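Fluladow / Percepção / Chamado 461
Título: Rastreador de fio perde a linha quando ela passa perto de um nó já fechado
Componente: nasen-track (segmentação e traçado do fio)
Aberto por: Tia Lockwood
Responsável: Setareh Safavi
Prioridade: média
Situação: em observação

Descrição inicial (Tia Lockwood)

Oi, pessoal, bom dia! Já peço desculpas pelo tamanho do texto, mas prefiro contar tudo de uma vez a ficar pingando detalhe nos comentários.

Desde que passamos a bancada de sutura para a versão nova do nasen-track, o traçado do fio anda pulando. Ele começa bem, sai da garra esquerda, acompanha a curva direitinho e, quando a linha chega perto de um ponto já amarrado, o traçado resolve seguir pela ponta cortada do nó, como se o fio terminasse ali. O planejador (Crabtree) recebe uma linha bem mais curta do que a verdadeira, acha que o fio está quase esticado e segura o movimento do braço direito. No painel aparece assim:

[crabtree.plan] WARN thread_slack abaixo do limite, trajetória retida
[nasen.track] INFO endpoint reatribuído (confiança 0.36)
[crabtree.plan] WARN aguardando novo traçado

Às vezes ele se recupera sozinho em um ou dois quadros, às vezes fica preso até alguém mandar reiniciar o nó de percepção pelo terminal. Reproduzi em 7 das gravações que tenho aqui. Com a almofada nova, sem ponto nenhum, não consegui reproduzir nem uma vez, e olha que tentei bastante, fiquei até depois das seis da tarde nisso.

O que já tentei:
- reiniciar só o nasen-track, sem mexer no Crabtree: volta a funcionar e depois perde de novo
- baixar o ganho de exposição: melhora um pouquinho nas bordas, mas o salto continua
- trocar o peso da rede pelo anterior: o salto quase some, mas perdemos o fio nas zonas escuras, então não dá para ficar assim
- refazer a calibração mão-olho, por desencargo de consciência: erro normal, nada a ver

Comentário 1 (Setareh Safavi)

Tia, obrigada pelo capricho, chamado assim dá até gosto de pegar. Não se desculpe pelo tamanho, eu também escrevo demais, você vai ver.

Fui olhar primeiro a calibração, mesmo você já tendo olhado (mania minha), e concordo, está boa. Depois rodei suas gravações no Billora com a camada de máscara ligada e desligada. A máscara de segmentação em si está decente! Ela pega o fio ativo, as pontas dos nós e até os pedacinhos soltos em cima da almofada. O problema vem no passo seguinte, quando o traçador transforma a máscara em curva. Ele procura a continuação mais próxima, e como tudo ali tem a mesma cor escura, uma ponta de nó a poucos pixels ganha do resto do fio, que está um pouco mais longe por causa de um brilho ou de uma sombra.

Você consegue anexar dois quadros do conjunto, sem a camada por cima? Queria um com a linha em arco por baixo e outro com a laçada erguida, que são os dois casos em que eu acho que o custo do traçador se comporta diferente.

Comentário 2 (Tia Lockwood)

Claro! Seguem os dois, exportados direto do Billora.

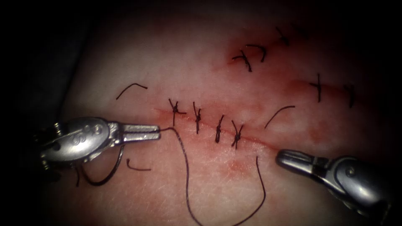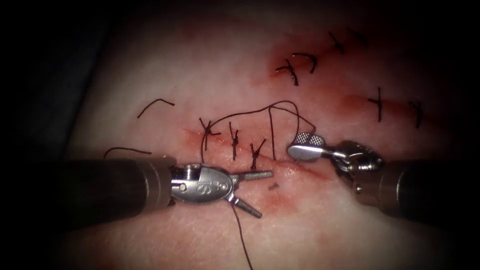
Anexos do chamado 461, sem máscara. Primeiro: fio em arco por baixo da incisão de baixo. Segundo: laçada erguida pela garra direita sobre a incisão central.

No primeiro, o traçado sai da garra esquerda, desce na curva, sobe do lado direito e aí se confunde, porque o fio vai acabar logo abaixo do ponto mais à direita daquela incisão. Repare também nos pedaços cortados largados na superfície: um deles fica logo abaixo da garra esquerda, e eu já peguei o traçador começando por ele em vez de começar pelo fio que está preso.

No segundo, a laçada volta a descer na direção dos nós do lado esquerdo, e o traçador simplesmente gruda nas pontas deles. Esse é o que mais me incomoda, porque a garra direita está segurando o fio e mesmo assim o Crabtree recebe um comprimento que não faz sentido nenhum.

Comentário 3 (Setareh Safavi)

Perfeito, eram esses mesmos que eu queria. Passei uma boa parte da tarde com eles e acho que temos três coisas misturadas, vou separar para a gente não se perder:

a) O custo de curvatura está baixo demais. Para o traçador, virar quase noventa graus e entrar numa ponta de nó sai quase de graça. Na versão anterior esse peso era maior, e a mudança entrou junto com os pesos novos da rede. Culpa minha, aliás, eu aprovei essa alteração e não percebi que os dois parâmetros tinham ido no mesmo pacote.

b) O ponto de partida é escolhido só pela distância até a ponta da garra projetada na imagem. Se tem um fiapo solto por perto, ele entra na disputa. Precisa exigir que o candidato encoste na região entre as garras.

c) Não guardamos memória dos nós. O sistema sabe onde cada ponto foi fechado, essa informação existe no Crabtree, só não volta para a percepção. Dá para passar uma máscara de "fio inativo" em volta de cada nó e aumentar o custo ali dentro. Proibir de vez eu não quero, senão perdemos o fio quando ele de fato cruza por cima.

Subi um ramo com (a) e (b). O (c) mexe na mensagem entre os dois módulos e vai demorar um pouco mais. Para testar:

nasen-track --config bancada_sutura.yaml --curv-weight 3 --seed-mode jaw-contact

Se puder rodar nas mesmas gravações e me mandar o resumo, agradeço demais. Se o computador da bancada reclamar de memória, feche o Billora antes, ele está segurando cache à toa (outro chamado, outro dia).

Comentário 4 (Tia Lockwood)

Rodei! Desculpe a demora, o computador reclamou de memória, exatamente como você avisou, e eu exatamente não tinha lido essa parte.

Com o ramo novo, a partida pelo fiapo solto sumiu em todas as gravações. O caso do arco por baixo ficou bom, o traçado acompanha até o fim e não pula mais para o nó. O da laçada melhorou, mas ainda escapa de vez em quando quando a descida chega bem junto dos nós. Nesses momentos a confiança cai e o endpoint troca duas ou três vezes seguidas antes de assentar.

Uma pergunta, talvez boba: o Crabtree não poderia desconfiar sozinho? Se o comprimento muda muito de um quadro para o outro e a garra não se mexeu, o fio não encolheu.

Comentário 5 (Setareh Safavi)

Boba nada, é uma ótima ideia e bem mais rápida de fazer do que o meu (c). Coloquei uma checagem de continuidade: se o comprimento estimado varia além do limite e a cinemática diz que os dois instrumentos estão praticamente parados, o Crabtree mantém o último traçado válido e pede outro. Depois de algumas recusas seguidas ele pausa e avisa o operador, para a gente não ficar planejando em cima de informação velha.

Já está no mesmo ramo. O parâmetro se chama length_jump_guard e vem ligado por padrão na configuração da bancada. Ele grava cada recusa no log, com o comprimento antigo e o novo, então dá para acompanhar sem abrir o Billora.

Comentário 6 (Tia Lockwood)

Atualizei a bancada hoje cedo e deixei rodando as reproduções enquanto arrumava outras coisas. O aviso de thread_slack não apareceu mais por causa do salto. Ainda vejo recusas no log no caso da laçada, mas o planejador espera, recebe um traçado bom e segue. Vou deixar os logs na pasta do chamado para você comparar quando fizer o (c).

Só um detalhe: a mensagem de recusa sai como ERROR e pinta o painel inteiro de vermelho. Levei um belo susto. Dá para virar WARN?

Comentário 7 (Setareh Safavi)

Vira WARN agora mesmo, perdão pelo susto! Mudei a situação para "em observação" e abri um item separado para a máscara de fio inativo, com link para cá. Se aparecer outra vez o endpoint trocando sem parar, me mande a gravação inteira, com os segundos anteriores ao salto, por favor.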